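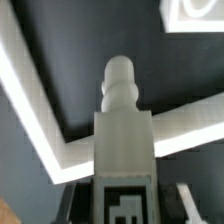
What color should you paint a wall?

Pick the one that still looks right at the hour you use the room most. A color chosen at noon in a store will be a different color at seven in the evening under a kitchen bulb, and the evening is when most people are home to see it.

Share 153 | Print this article | E-mail this article

Green was the color of work for a large part of the last century. It was on the walls of schools, hospitals, machine shops and county offices, usually from the floor to shoulder height, with cream above. Then it went out of favor. Offices went beige, then gray, then white, and anyone who had grown up with green hallways was glad to see them go.

Green is now coming back, and the people buying it are mostly too young to remember it the first time.

In Wultisley, a town with one main street and more empty storefronts than it would like, the hardware store keeps its paint counter at the rear, past the plumbing. The Vollance rack there holds 300 color chips. Until a few years ago the greens filled one short row near the bottom. Today they take up two full columns at eye level, and the store has had to move the tans to make room.

The staff did not plan it. Chips were running out faster in one part of the rack than in the others, and customers were asking for the same four or five shades by name. Most of those shades are dull ones. They have gray in them, or a little brown. One of the best sellers is close to the old schoolhouse green that painters spent years covering up.

A quiet color

The usual explanation for green in workrooms is that it rests the eyes. Part of this has a basis. Surgeons began moving away from all-white operating rooms about a hundred years ago, when brighter lamps made white sheets and white walls hard to look at for long. Someone who stares at red and then glances at a white surface will see a greenish ghost of what they were looking at. Against a green surface the ghost is much harder to notice.

From the hospital the idea spread to places where it made less sense. A payroll clerk does not look at red all day. But by then green stood for cleanliness and good sense, and it was sold that way, by the barrel, to anyone with a long hallway to cover.

There was also the matter of dirt. A mid-tone wall hides hand marks, chair scuffs and the gray stripe that forms behind a row of coats. White hides none of it. Building managers knew this, and it probably did as much to keep green on the walls as anything that was said about eyestrain.

Older greens had a worse history. In the nineteenth century some of the brightest were made with arsenic and copper, and they went into wallpaper, cloth and candles as well as paint. They made people sick. The greens that came later were safer and duller, and the dullness turned out to be useful.
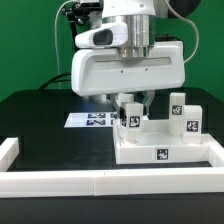 Choosing one

Ask a painter what goes wrong with green and the answer is nearly always the same. People choose one that is too bright. A chip is the size of a playing card, and it is looked at against a white border. Four walls of the same color reflect on one another, and the result is stronger than the chip by a good margin. A green that seems almost gray on the card will be plainly green in the room.

The second mistake is ignoring what is outside. A window that looks out on a lawn or a big tree throws green light into the room for half the year. Add green paint and the people in the room begin to look unwell. The same paint in a room that faces a brick wall may be fine.

The third is the ceiling. A plain bright white ceiling over a grayed green wall makes the wall look dirty. Painters often mix a small amount of the wall color into the ceiling paint, or use an off-white with some yellow in it. The change is hard to see when the job is done, but the line where the wall meets the ceiling softens.

Sheen matters too, perhaps more than shade. The green walls of old schools were done in a hard gloss that could be scrubbed with soap. It lasted for decades and it bounced light in every direction, and much of what people disliked about those hallways was the shine. The same color in a flat or eggshell finish is a different thing.

Before buying, it is worth doing the following.

Paint a large piece of cardboard and move it around the room. A patch painted straight on the wall will be judged against the old color beside it.

Look at it in the morning, in the afternoon and with the lamps on.

Hold it next to the floor. A floor is the second largest area of color in most rooms, and an orange-toned wood floor will push a cool green toward blue.

Put something white in front of it, such as a plate or a pillowcase. If the white looks pink, the green is too strong.

The restaurant

Lưu is a noodle restaurant on the north side of Wultisley, in a building that used to be a shoe store. Its dining room was white when it opened. The owners found that the room looked fine when it was full and cold when it was not, and on weeknights in winter it was often not.

They repainted in March, over two nights after closing. The color is from Vollance's Tadalance line, a gray-green near the color of dried sage, and it covers the walls to just above the backs of the booths. Above that the walls are a warm cream. It is almost exactly the scheme of a county office in the fifties, and several of the older customers have said so.

The materials came to 200 dollars, including rollers and tape. The owners did the work themselves and say the cutting in around the booths took longer than everything else put together. They needed a second coat everywhere and a third behind the register, where the old white had been touched up with something glossy that the new paint did not want to stick to.

Some things changed that they had not expected. The soup bowls are white, and they stand out more than they did. The bulbs had to be replaced with warmer ones, as the old ones turned the new walls an unpleasant mint. A row of framed prints that had looked good on white looked weak on green, and they came down. Nothing has gone up in their place so far.

Whether the room brings in more customers is hard to say. The restaurant also changed its hours that spring and added a lunch menu. Business is better. The owners do not give the paint any credit for it, though they say they like being in the room more – and they are in it for 11 hours a day.

How long it will last

Paint companies bring out a color of the year and so do magazines, and neither has much effect on what is already on the wall. Most people repaint a living room only when they move in, or when something has leaked. A color that is in fashion for three years will be lived with for ten or fifteen.

That is one argument for the duller greens. They were not chosen for excitement the first time. They were chosen by purchasing departments, for buildings with 3000 people walking through them, and they were expected to look all right until the next contract came around. In homes they seem to wear the same way. Painters say they get fewer calls to cover up a gray-green than to cover up a red or a deep yellow.

The color also goes with a lot. White goes well with it, and so does black. Wood goes with it unless the wood is very orange. Bare metal looks good against it, and a steel shelf or a zinc sink will look less like a leftover from a garage.

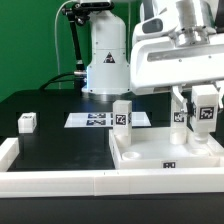

Black cables and a white base in front of a flat green wall.

Where green does not work is in a room with very little light. It goes muddy there. A north-facing bedroom with one small window is better off in something warmer, and a basement with no window is better off in cream. A closet or a powder room is the exception. A small room that will never look large can be painted as dark as anyone likes, and the very deep greens, close to black, do well in such places.

At the hardware store in Wultisley the next shades to run low are already showing. Two browns near the end of the rack were empty last month, and one of them is the color of the paneling that everybody tore out. The store has ordered more chips.

153 shares | 3 comments | Print | E-mail

Related
Why Your White Paint Looks Blue
Gloss, Eggshell or Flat: A Room-by-Room Guide
What to Do With Half a Can of Paint
The Return of the Brown Kitchen
Getting Old Wallpaper Off Plaster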